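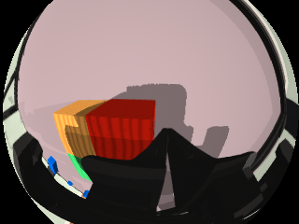

How do I get the simulated version of my gripper cell to match the real one when two blocks are touching?

I look after one small pick cell at a place in Clestham. It's a bench arm with a two-finger Dosenen gripper and a camera on the wrist, and its whole job is picking up colored blocks and putting them in a tray. I keep a simulated copy on my office computer so I can try changes without tying up the real one. Single blocks are fine in both. But when two blocks are sitting side by side, my simulated fingers go down and take one neatly, and the real fingers with the same program either land on the top of the second block or shove the pair sideways and close on nothing. I've already swapped the finger pads and tightened the wrist bolts. What should I be checking, and in what order? I'd rather not start changing the program if it's really a setup problem.

Hulleo Bench

Check the tool length first, then the finger opening, then the camera, and leave the program alone until all three agree with the simulation.

Tool length is the distance from the wrist flange to the tips of the fingers. You said you swapped the pads, so I'd bet money that's your culprit, or at least a part of it. New pads almost never sit exactly where the old ones did, and the robot has no way of knowing you changed them. Mine measured 111 mm with the old pads and I only found out the new ones were different after I'd scratched up a perfectly good table top.

What I do:

Move the arm to a spot over clear table with the fingers pointing straight down. Open the tool settings and write down what's in there before you touch anything (I keep a paper notebook for this, laugh all you like). Put a gauge block or anything of known height on the table, and jog down at the slowest speed until a strip of paper under the fingertip just starts to drag. Compare the height the robot reports to the height of your block. The difference is your error, so fix the tool length by that amount and do the paper test again from a different direction.

Then put the same number into the simulation. People forget this step all the time! If you only fix the real one you'll have two machines that disagree in a brand new way.

For the finger opening, tell the gripper to go to 100 percent, measure the gap between the pads with calipers, then close it all the way and check that it reads zero when the pads meet. If it reads 2 or 3 when it's fully shut, run the homing routine. On my Dosenen it's buried in the maintenance menu under the force settings, and you have to have the fingers empty and clear of everything or it homes against whatever's in there and you're worse off than before.

Do the camera last. If the tool length is wrong the camera calibration comes out wrong too, and you'll have wasted an afternoon. Ask me how I know.

fuentealba_shop

I agree with the tool length thing. Also try slowing it down. Ours got a lot better when we slowed it down.

Also make sure the blocks are the size you think they are. We had a bag from a different supplier mixed in and they were a hair bigger.

Indrek Ozoliņš

The first answer has the order right and I'd follow it, but I want to add a few things about the touching blocks in particular, as I spent most of May on exactly this with our own cell and I got pretty grumpy about it.

A gripper with two fingers needs room on both sides of whatever it's grabbing. When the blocks are pressed together there's no room on the shared side, so the fingers have to come in on the other two sides. That means turning the wrist 90 degrees from where it would be if it wanted to straddle the seam the wrong way. Your simulation may be choosing that turn on its own and your real cell may not be! In my case the simulated arm had a free wrist and the real one had a soft limit somebody set years ago to protect the camera cable. So the program asked for the turn, the real arm quietly picked the nearest angle it was allowed to use, and the finger came down on the neighbor. There was a warning in the log every single time and I hadn't been reading the log.

So before anything else I'd open the joint limits on both sides and compare them line by line. Wrist joint first. If the real one is tighter, look at the cable before you loosen it. I rerouted ours with a bigger loop and a couple of hook-and-loop straps, ran the wrist slowly from one end to the other while watching the loop, and only then opened up the limit. Give the connector a little wiggle while you're in there too. Ours had worked halfway out.

Second thing is how the simulation treats friction. Mine came with the table set to be a lot more slippery than real life and the blocks a lot lighter. With settings like that a sloppy approach still works, because a block that gets nudged just slides out of the way and the fingers close on the other one. On the real table the pair drags along together. I took one real block, put it on the real table, tipped the table board up slowly until the block slid, and used that angle to work out the friction number. It takes ten minutes and a protractor. Weigh the block on a kitchen scale as well and type that in. After I did both, the simulation started failing in the same places as the real cell, and I was weirdly happy about it.

Third, the wrist camera. If yours has a very wide lens, like mine does, straight lines come out curved toward the rim, and the fingers themselves block a good chunk of the view when you're close in. Two things follow. Make sure the lens model in the simulation is the same kind as the one in the real calibration file — mine had a plain flat lens in one and a wide one in the other, and positions near the middle matched just fine while anything off to the side was wrong. And take your final position reading from higher up, before the fingers get in the way. I have the arm stop above the blocks, look, work out the position and the angle, and then go down without looking again. You can get fancier than that but I haven't needed to.

Shadows gave me some trouble too. The arm throws a shadow over the blocks when it's overhead, and our color settings were reading a shaded orange block as brown and skipping it. I added a second lamp on the opposite side of the real cell and put a matching light in the simulated one. Then I re-taught the colors with the arm parked in the look position instead of parked out of the way, so the shadow was there while I was teaching.

About slowing it down, sure, it'll help with the shoving, but I'd do it as a last step. If you slow everything down first you can hide a bad tool length for weeks. We did, and then somebody turned the speed back up.

Once you've got it behaving, write down the tool length, both gripper readings, the wrist limits and the friction number, and tape the list inside the cabinet door. I recheck the first two whenever pads get changed and the camera whenever anything bumps the bracket. The last line on my sheet says 2025-11-05, new pads, tool length redone on both. Post what your log says about the wrist if you get a chance, I'd like to know if it's the same warning I was getting.

fuentealba_shop

Forgot to say, if the pads are the kind with the glue backing, press them on and leave them overnight before you measure. Ours crept.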